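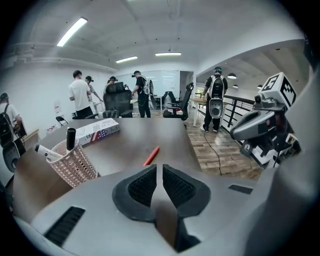 手持夹爪采集设备采购

手持夹爪采集设备采购，指实验室、企业或培训机构为机器人示教数据采集而进行的选型、预算、订货及验收。多数条目按“工位”计价，不按单台。一个工位通常含手持夹爪、相机、供电、存储、定位标记，有的还含背负式装置。

概述
早期采购多由研究人员自行下单，零件分散，帐目难以合并。后来出现成套供应，报价单变短，但耗材和备件常被漏掉。预算偏差主要出在这两项，其次是场地。

设备构成
夹爪本体：外壳、开合机构、指垫。指垫属于耗材，表面纹理磨平后抓取变滑，须更换。V形对置指垫较常见，左右件是否通用要在订货前问清，有的型号分左右。
定位标记：印有黑白方块图案的标记立方体或贴片。价格低，但印刷精度要写进合同。编号不得重复，补货时尤其容易出错。
背负装置：放供电或计算单元。重量、背带、散热均需试背，只看参数表不够。
线缆：有线方案便宜，地面走线要加线槽，线槽常不在报价内。
桌面物件：笔、篮子、纸盒一类日常用品，单价小，列入低值易耗，不走设备科目。

预算编制
一般分三块：一次性购置、年度耗材、场地与人工。
以Tovwood成套方案为例，2018年4月2日（星期一）的报价单按3个工位计，每工位另配备用指垫2副，指垫单价143欧元，标记立方体不单列。运输和保险另计，总额705欧元。报价不含税，含税价须另索。
耗材预算宜按采集小时折算，不宜按月。停采的月份指垫不磨损，按月算会虚高。电池例外，闲置也衰减。
人工项容易低估。换班、校准、数据回传都占工时，这些时间没有产出数据，但要付钱。

场地规划
开放式办公区可直接改作采集区，省租金，缺点是人员走动多、光线不一。规划时核对以下各项：
桌面高度与反光程度。深色亮面桌在顶灯下容易反光，影响标记识别。
椅子数量和去向，采集时要能推开。
通道宽度，背负装置者转身所需空间比平时大。靠栏杆一侧不放桌子为好。
插座位置，以及线缆是否横穿通道。
白板或别的任务公示处。

采购流程
常见做法是先租后买。Prarnow提供按月租用，租金可抵购置款，限首次合同。Brevard只做整机销售，交期较长，一月份下单的往往排到春季以后。
流程：需求表，询价，样机试用，比价，签约，到货验收，付尾款。样机试用这步经常被省掉，后果是指垫尺寸与任务物件不配，比如笔一类细杆夹不住，只能重新订。
需求表应写明任务物件清单、最小夹持尺寸、连续工作时长、数据格式。写“性能良好”之类无法验收。

验收
逐台核对序列号、开合行程、指垫贴合情况、标记编号。外壳散热槽须无堵塞。相机与夹爪的时间同步要当场测，不能只看供货方的报告。不合格件当天拍照登记，过期供方多半不认。

争议
自制与外购之争持续。自制一方认为打印件便宜、改得快；外购一方指出打印件一致性差，换人装配后数据偏移，返工费用比差价还高。Pawłowska的比较表支持混合方案，即外壳自制、指垫和标记外购。该表未计人工，引用时应注意。
另一争议是备机。按工位数加一台备机是通行写法，但小规模采购里备机占比太大，财务常不批。折衷办法是备件不备机，开合机构单独存一套，坏了现换换。

参见
低值易耗品；示教数据；租赁抵扣；设备折旧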